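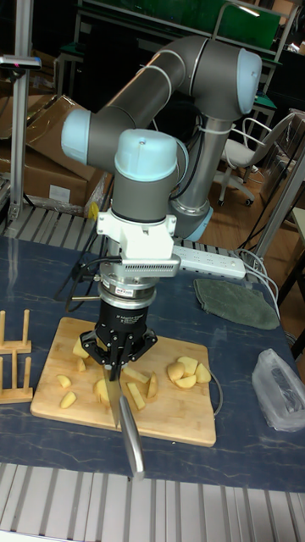 Potatoes were the only thing I could cook when I moved into the flat above the bakery on Chuensuk Street, so potatoes were what I was going to give the whole landing on Tuesday. I'd told everyone seven o'clock, and by five I had changed my mind about them twice. I started out wanting wedges, then decided on chips, then lost my nerve and went for big lumps you could boil and forget. You could read my whole afternoon off that chopping board — a few wedges on the left, a couple of proper chip shapes in the middle, and a little huddle of chunks on the right, with that dark blue marbled tabletop showing all round it like a night sky. I did love that table.

Fiction » Short Reads » Kitchen Table Stories

It had come with the flat, along with a kettle and a drawer of keys that fitted nothing. The woman at Clinau Lettings said the last tenant left it behind when she went to sea on the Stelamar, and that if she ever came back for it I'd have to hand it over. I said fine, because who comes back for a table?

Well. At 11 minutes past five there was a knock, and I went down in my slippers expecting the man from Samer with the extra chairs.

She had a rucksack and very short hair, and she was sniffing.

"Are you doing potatoes?" she said.

I said I was, sort of, and she came up the stairs past me as if she'd never moved out (mind the fourth one, she said, and I'd been tripping on it since April!). She stood in the kitchen doorway for ages. I had a whole speech ready about how I'd polished it every Sunday and paid 200 pounds to have the leg mended, and I'd got as far as "the thing is" when she put her bag down.

"You'll never get those all done at the same time," she said. "Fry the thin ones. Have you got any onions?"

I had 2 onions. She found the big pan without asking where it was, and I went to knock next door and ask if they could bring one more plate.

167 shares
11 comments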